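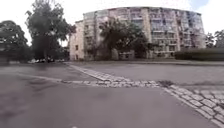
Asger Gunnlaugsson wants me to know that stone setts are a waste of money, that they rattle the teeth out of anybody on a bicycle, and that if the city has any left over after January it should pave the whole lot black and be done with it. He sent me this in two paragraphs after my last piece, and he signed it "a taxpayer with a sore backside." I liked him right away.

Saturday, December 2, 2023
By the Skasgate walker

Print this page
E-mail this page

So okay, Asger, let's talk about it. I've been walking the same loop in Skasgate for years now, down past the old houses and out to where the road opens up, and I've become the kind of person who looks down. My wife walks ahead. I get stuck on the joints between stones. I think the strips of setts are the best thing we've got down there, and I'd like to make the case before the resurfacing plan (Cinano has the contract, 198 pages of it, and yes I read the thing) goes any further.

The plan calls them "legacy edging." Edging! As if somebody had run a bit of trim along a curtain. A row of stones tells you where one kind of ground stops and another starts, and it does it without a sign or a post or a flashing light. Your feet know. My neighbor's kid knows, and he's 2. He stops at the stones every time and waits for a hand, and I've never once seen him stop at a painted line.

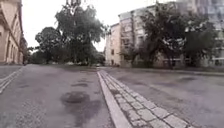 Setts and curb running side by side, with the patchy asphalt to the left.

Now compare what asphalt does as it gets older. It goes blotchy. It gets patched, and then somebody patches the patch, and every crew seems to bring its own shade of gray. I'm not against asphalt, I drive on it like everyone else and I'm grateful for it in a snowstorm. But it doesn't age well, and when you dig it up you've got rubble. When you dig up a sett you've got a sett. You brush it off and put it back, and if you've put it back badly you can lift it out and try again, which is more than I can say for most things I've paid for with my taxes.

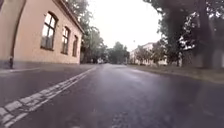

Paint is the other thing the plan loves. There are 26 separate mentions of "refreshed markings," and I started putting little pencil ticks next to them, which tells you what sort of evenings I have. I've got nothing against a good bright line, and on a gray day they do stand out. The double white one down by the salmon-colored building with the arched windows is easy to see against dark asphalt, I'll give it that. But it's scuffed, it's got little breaks all along it, and that's just what paint is. You have to keep buying it. The woman who taught me to drive used to say she'd seen every line in this town painted at least three times, and she lived to 93.

And Asger, about the bicycle. You're right! It's miserable. I rode over the stones on my old Yupanqui with a bag of eggs on the handlebars and I won't go into it. But they're narrow strips, they aren't a whole street of the stuff. You cross them and you're over. Over in Edemness they took all theirs out, every last one, and I went to have a look this fall. It's very smooth. I couldn't have told you where the sidewalk was supposed to be, and neither could the guy in the van who was parked on it.
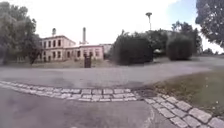

I also just like how they take a corner, if I'm allowed a reason like that. A curve in stone has to be worked out by a person on their knees, block by block, fudging the joints a little wider on the outside. You can see the fudging if you look. Then the grass gets in, and a bit of dirt, and the plan calls that "vegetation ingress" and wants it sprayed. I'd leave it alone. A few tufts never tripped anyone.

What I'd ask Cinano for is pretty small. Lift the stones where you need to get at the pipes, stack them somewhere dry, and put the same ones back. Do whatever you want with the black stuff in between. And if there's money left, Asger, I'll sign your letter asking for a smooth gap at each crossing, wide enough for a bicycle and a bag of eggs.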